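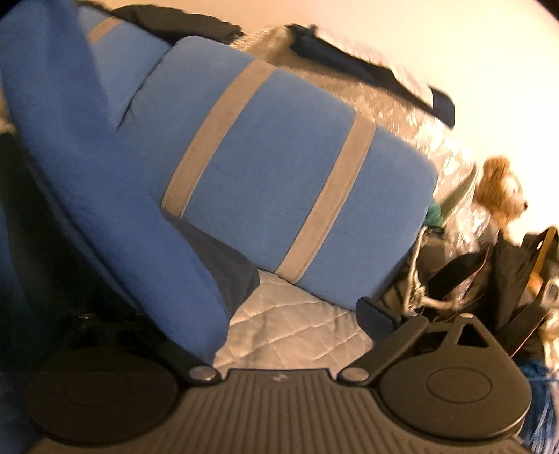
拉尼娅昨晚看完我前面几页记录，在页边写了一大段，意思是我把顺序想反了：缸不爱干活，先不要急着加碱，也不要急着加靛，先摸缸壁，缸壁凉了，里头的东西自然懒得动。她还补了一句，说冬天的发酵缸跟老人家一样，得先让它暖和过来，再谈吃饭的事。字写得很小，有一半写到装订线里去了，我歪着本子看了半天才认全。

我先把她这段话抄在开头，免得自己翻篇就忘。以下是一月这一轮发酵蓝缸的记录，写得零碎，大家将就着看。想到哪儿写到哪儿，后来改主意的地方也没有涂掉，前后对不上的话以后面的为准。

一月，早上九点前后

开盖。先闻，后看，再动手，这个次序我还是坚持的。气味比上星期淡，原来那股又甜又有点像马厩的味道退下去了，剩下的偏酸，像放久了的淘米水，谈不上臭。液面上的铜色膜还在，可是薄，吹一口气就散开，合拢得很慢。靛花只有中间一小撮，塌塌的，颜色发灰，没有蓝紫色的光。用玻璃杯舀了一点对着窗户看，底色还算黄绿，但是浑，像没澄清的菜汤。

试条：旧棉布一条，浸下去慢慢数到一百多，提上来时是很弱的黄绿，见空气以后转蓝转得拖拖拉拉，最后停在一种洗过很多次的工作服那样的颜色上。水一冲又掉了一层。羊毛试条稍好，不过也就是好那么一点。

我的第一反应是碱过头了，因为前两天刚补过纯碱，而且那天手重。拉尼娅的意见是冷。兰达来得晚，听我们说完，说也有可能是麸皮吃完了，菌饿着。三个人三种讲法，缸只有一口，所以只能一样一样地排。

先量温度。缸中间那层还过得去，贴着缸壁、靠底的地方明显低，温度计插下去，水银柱往回缩得让人心里一沉。加热带是开着的，可是它只裹住了上半截，下面那一圈贴着地砖，地砖一夜把热气都吸走了。这事我早该想到，去年冬天本子里就有类似的一条，当时写的是“记得垫高”，后来天暖，就没有人垫了。

处理：把缸抬起来（布兰迪娜帮忙，谢谢她的腰），底下垫木条，木条上铺旧毛毡，再把加热带往下挪，外面用两层被絮围住，拿绳子松松地捆一道，盖子上压一条叠好的毯子。设定温度改到32度。我原来习惯设得更高一些，觉得热一点总归快，拉格达以前劝过，说发酵缸跟果糖缸是两种脾气，发酵缸要的是一个稳字，热过头了菌群换了一批，气味会先变，等颜色也跟着变就晚了。这回听她的。

不加料，不搅拌，盖上，等到下午。

关于等

这一节本来不打算写，可是希巴问过我好几次，为什么我们总是“等到下午”，为什么不能上午就把该加的都加了。我当时回答得很敷衍，趁今天手上没别的事，认真写几句。

发酵缸里的还原靠的是细菌。靛蓝本身不溶于水，得先被还原成溶得开的样子，才能进到纤维里，提出来见了氧气再变回去，就留在里面了。这套话希巴都知道，书上都有。书上说得少的是，每一次往缸里加东西，哪怕只是搅一搅，都是在打扰它们。加麸皮，过几个钟头才见动静；加碱，酸碱度是马上变了，可菌要适应很久。你上午加了三样，下午缸好了，你不知道是哪一样起的作用；下午缸坏了，你也不知道该怪谁。我学这个的头几年就是这么过来的，什么都加，加得勤快极了，本子上密密麻麻，翻回去一条有用的也找不出。

所以我现在宁可慢。一次改一样，写下来，盖上盖子去洗杯子、剪试条、理线头，或者到隔壁喝茶。喝茶也是工作的一部分，这一点希巴倒是接受得很快！

还有搅拌。搅的时候沿着缸壁顺一个方向走，棍子贴着底把沉下去的东西带起来，别翻出泡沫，最后慢慢收，让它转成一个小漩涡，靛花自己会聚到中间。希巴上回搅得像打鸡蛋，带进去好多空气，那一缸第二天绿得很勉强。她自己也看出来了，我就没有多说，写在这里也没有责怪的意思，我年轻的时候打得比她还起劲。

下午四点多

缸底暖过来了，上下两层的温度差已经很小。气味有变化，甜味回来了一些。铜膜厚了，用试棍划开，能看见它一块一块地往回漂，像冬天河面上的薄冰。靛花还是小，但是颜色对了。

试纸蘸了一下，酸碱度比我担心的要低，也就是说碱没有过头，早上我的判断是错的，幸好没有动手去“纠正”。拉尼娅说对了。她很大度，只在旁边画了一个笑脸。

不过气味里那点酸没有全退，按试纸的颜色看，甚至可以再补一点碱。新到的Gristine纯碱比原来那袋细得多，像面粉，舀一勺的分量也跟以前不一样，所以往后一律称重，不许再用勺子估。今天补了12克，先用温水化开，沿着缸壁慢慢倒进去，轻轻搅过，盖上。称是用那台Vorkik的小秤称的，它的读数要等一会儿才稳，放上去就看会吃亏，请大家耐心。它电池盖松，拿的时候托着底。

麸皮今天没有加。兰达的怀疑先记着，明早如果靛花还是不肯长，再喂。

次日，早上

开盖的时候满屋子都是味道，兰达在门口就喊了一声好。靛花鼓起来了，深蓝里透着紫，一大团堆在中间，泡泡细密，用手背碰一下也不马上破。液体对着光看是茶色偏绿，很清。试条提上来是鲜亮的黄绿，像刚剥的毛豆，几口气的工夫就从边上开始转，先是一圈青，再往里走，最后停在一个很正的中蓝上。我已经有一阵子没看到这么痛快的试条了，站在水池边看了又看，茶都放凉了。

还是喂了一小把麸皮，煮过放温的，连汤带渣。茜草末也补了一点。兰达的讲法多半也有道理，缸一醒过来，胃口就大，等它喊饿再喂就有点迟。喂完不染，让它再歇半天。希巴眼巴巴地看着，手里的毛线都泡好了，我说泡着吧，泡透一点没有坏处。

毛线的准备

这批线是Dobos寄来的，原白，粗纺，油脂没有洗干净，摸上去有点涩，又有点黏。将近1000克，分成小绞，每绞用棉绳打八字结，松松地扎，扎紧了里面会留白印子。布兰迪娜说白印子也好看，这话我不反对，可是客人要的是均匀的颜色，我们就老老实实地松扎。

洗线：温水，中性洗剂，放进去压一压就别管它。千万不要揉，不要让水龙头直接冲在线上，也不要从热水一下换到冷水。羊毛毡化了是救不回来的，我箱子底还有一绞硬得像绳子的，留着给新来的人摸，摸过的人以后都很温柔。洗到水清为止。这批油大，换水换到我失去耐心，希巴接手又换了几轮，才算过关。

下缸之前再用温水泡透，拎起来轻轻压掉水。干线直接下缸会带进去好多空气，颜色也花。水温要跟缸接近，相差太多，线一进去缸就凉一截，前头那些垫木条、捆被絮的功夫等于白费。

羊毛怕碱，这一点跟棉麻很不一样。棉线在缸里泡久一点不要紧，羊毛得快进快出，染完了尽早过一遍加了白醋的水，把碱性压下去，不然放上几个月手感会发脆。发酵缸的碱性本来就比较温和，这也是我冬天情愿伺候它的缘故，虽然果糖缸省事得多，一顿饭的工夫就能用。

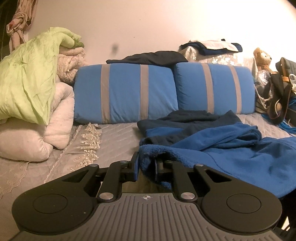

下缸记录

第一遍。沿缸壁慢慢放进去，手托着，别让它碰底，底上的渣子沾到线上很难洗。线在液面以下轻轻地换位置，让每一面都吃到。手不要出水，一出一进就带泡。拿出来的时候贴着液面把水压掉，不要高高提起来让它哗啦啦往下滴，那样每一滴都在给缸送氧气。提出来抖开，挂起来，让它见风。出来的颜色黄绿均匀，转蓝以后是浅浅的天青色，很干净。

第二遍。间隔放得长一些，等线完全转透了再下。希巴问可不可以趁它还绿着就再下一次，我说可以是可以，只是里面那层还没有氧化，再下去有一部分会被重新还原出来，等于染一点掉一点。她试了一小绞，比出来确实浅，而且摸着掉色。这个对照做得很好，试样已经贴在她自己的本子里，大家可以去借来看。

第三遍以后，颜色走得慢了，靛花也缩下去一半。这是正常的，缸累了。我的规矩是看见液体从黄绿往蓝绿走就收手，不管线还剩多少没染。拉格达在这件事上比我更严，她觉得一天染两轮就该停，我常常忍不住再放一绞下去，然后第二天花一个早上哄它。今天算是忍住了。

收工前搅拌，盖盖，围好被絮，温度不动。

洗晒和掉色

染好的线先挂着过夜，让氧化走完，再洗。急着洗的话，没有转透的那部分会跟着水走，盆里一片蓝，看着心疼。第二天先清水，再过白醋水，再清水，最后用一点中性洗剂温洗，洗到盆里的水只剩很淡的颜色。

浮色的问题这次比上一轮好。用白棉布裹着手指在干线上来回擦，布上有一层淡淡的蓝，跟上轮那种一擦就是一道的情形不能比。湿擦稍微重些。我想上轮浮色多，跟缸冷有很大关系：还原不彻底，靛蓝一颗一颗地挂在外面，颜色看起来是够深了，其实没有进去。那时我还因为深而高兴，在本子上画了星号，现在看着有点脸红，星号就不擦了。

晒的时候避开直射的太阳。一月的太阳虽然弱，隔着玻璃晒一天，朝外的那一面跟里面还是会有差别。挂在走廊里通风最好，记得隔一阵子转一下杆子。

给Zornthorpe的那一份

Zornthorpe那边要的是一套从浅到深的蓝，给他们织挂毯用，浅的几档要特别干净，不能发灰。我原来想用新缸染深的，等缸弱了再染浅的，书上也多半这么教。拉尼娅提了不同的看法，她说老缸染出来的浅色总带一点灰绿，未必是他们要的干净，不如趁缸精神好的时候，另舀一些到小桶里，兑温水调稀了再染浅色。我觉得有道理，不过兑水会带进氧气，碱度也会掉，得先把水里的气赶一赶，温好，再补一点碱，放一会儿等它重新变黄绿才能用。

试了一桶，效果很好，浅档出来真的像初春早上的天，没有灰。缺点是小桶散热快，染不了几绞就没劲了。布兰迪娜建议把小桶坐在温水盆里，明天照办。

中间那几档颜色的间距还不匀，目测第三和第四档挨得太近。灯下看差不多，到窗边看更近。这套色样先不寄，等下一轮把它们拉开再说。兰达说客人未必看得出来，我相信，可是织到一起的时候，两个太像的蓝放在一块，那一片就闷住了，织的人会难受的。

几件待办和一点闲话

加热带的下半截要固定好，现在用绳子捆着，谁碰一下就会滑。买一条新的也行，要长一点的，能从底绕到肩。木条和毛毡就留在缸底下，夏天也不要撤，省得明年冬天我又写一遍“记得垫高”。

麸皮快见底了，下次多买些，开袋以后装罐，别敞着，上回招了虫。

靛蓝膏也得研磨了。布兰迪娜认为我磨得不够细，她捏起一点在指甲上抹开，说还有沙子。她的手比我的灵，我服气。以后加温水研磨，磨到指尖完全没有颗粒感，再多磨一会儿。

试条请大家都写背面：哪口缸，浸了几遍，洗没洗过。上星期从抽屉里翻出一叠漂亮的蓝，背面一个字也没有，拉格达和我对着猜了半天，各说各的，最后只好拿去做杯垫。

还有给希巴的一句：你问发酵缸能养多久，我这口是前年入秋起的，中间病过两回，都缓过来了。拉格达那口更老，她出门的时候还要托人照看，留的字条比给猫的还长。你要是想自己起一口，先从小的开始，我可以分你一瓢老缸水做引子，它会醒得快一些。桶要有盖，地方要暖，离床远一点，那个味道你现在闻惯了不觉得，家里人可不一定。

明早先开盖闻一闻，再决定喂不喂。浅色那几绞我已经泡上了，在水池左边的白盆里，谁先到谁帮我换一次温水。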